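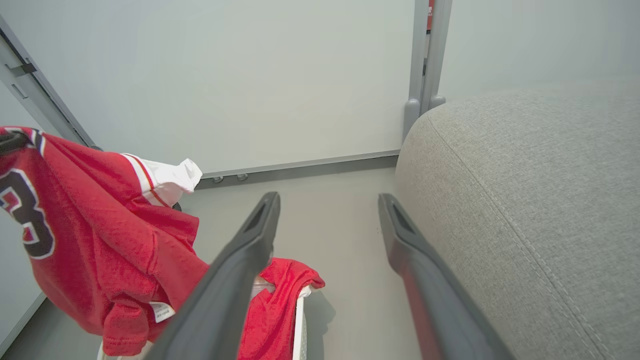
# Troltstead project – minutes of the methods meeting

24 Mar 2025, small meeting room, Buledlow site

Present: manipulation group, data group, evaluation group. Apologies from the Sandthorpe partners, who sent written comments on item 3.

## 1. Minutes of the previous meeting

Accepted with one correction. Under "Training runs", the learning rate schedule was recorded as cosine. It was constant with a short warmup. The archive copy has been changed.

## 2. Garment pickup, wrist view only

The manipulation group reported on the comparison between the policy that uses the wrist camera alone and the policy that also receives the fixed room view. Both were trained on the same 3971 demonstrations. The task is to collect garments and place them in a basket, with start positions drawn from the list agreed in October.

The wrist-only policy performs close to the two-view policy when the garment lies fully on the floor. The difference appears with garments draped over an edge, and with garments already hanging partly over the basket rim. In the second case the wrist-only policy often treats the garment as finished and moves away. The two-view policy makes the same error, less often.

The opening view in these minutes was taken as typical of the difficult layouts. A red jersey hangs over an edge on the left, a second red garment lies partly outside the white basket, and the gripper is open with both fingers in view. The two garments are close in color, and the jersey carries a large numeral with a strong outline. The manipulation group's position is that the numeral attracts the grasp point. The evaluation group considers this plausible but untested, as the current set has few plain garments in the same color.

Discussion followed on whether "partly in the basket" should count as a start state at all. The data group would prefer to drop it, on the grounds that the demonstrators did not treat it consistently: some regrasped the garment, others pushed it over the rim with a closed gripper. The evaluation group wished to keep it, as it occurs often in the unscripted recordings. It was agreed to keep the state and relabel the demonstrations by strategy.

Agreed:

- Relabel the rim demonstrations as "regrasp" or "push". Data group.
- Record a small set with plain red garments, same layouts. Manipulation group.
- No change to the reported numbers until both are complete.

## 3. Grasp point annotation

The Sandthorpe comments were read out. Their main objection is that annotating a single grasp point per frame discards information on hanging fabric, where several points along a fold are equally good. They propose annotating a short line segment along the fold and scoring a grasp by its distance to the segment.

The data group tested this on 287 frames with two annotators. Agreement on segments was higher than on points for hanging garments, and no different for garments on the floor. Annotation took longer per frame. The additional time was not measured carefully and the figure given verbally is left out of these minutes.

A question was raised about seams, tags and collar panels. In close wrist views these produce sharp local edges, and one annotator had followed them in preference to the fold. The guideline will state that a printed edge or a seam is not a fold unless the fabric also bends there.

Agreed:

- Segments for hanging garments, points for everything else.
- The guideline is to be revised before further frames are issued.
- Existing point labels are kept under their present version number. They are not to be converted automatically.

## 4. Background sensitivity

The evaluation group presented masking results. Regions of the wrist image were replaced with a flat gray and the change in predicted action was recorded. Masking the floor between the fingers had the largest effect after masking the garment itself. Masking large pale areas such as panels and walls had little effect. Masking light gray upholstery close to a finger had a moderate effect, mostly on the lateral component of the motion.

The manipulation group noted that this may be desirable, since the policy should keep clear of furniture beside the gripper. The evaluation group replied that the effect was also present when the furniture was well out of reach. No agreement on interpretation. The test will be repeated with a textured fill, because flat gray is close to the color of both the floor and the upholstery and may hide part of the effect.

The Blackwood method was mentioned as an alternative to masking. It requires gradients through the action decoder, and the present code does not expose them. Deferred.

## 5. Evaluation protocol

The number of trials per layout remains at four. A proposal to raise it was discussed and not adopted: with 40 layouts the existing schedule already fills the available robot time. The evaluation group asked that confidence intervals be computed by resampling layouts, as trials within a layout are not independent. Agreed.

Success will be scored in two stages – garment lifted clear of its support, then garment fully inside the rim. A trial that ends with fabric over the rim passes the first stage only. Earlier trials can be rescored from the recordings, except where the fixed view is missing.

## 6. Any other business

The shared drive is close to its quota. Raw recordings from the discarded calibration runs may be deleted once the data group has confirmed the list.

The draft of the methods section is open for comments. The paragraph on camera placement still describes the old mount and needs rewriting.

Next meeting: after the plain-garment set has been recorded. Date to be circulated by the data group.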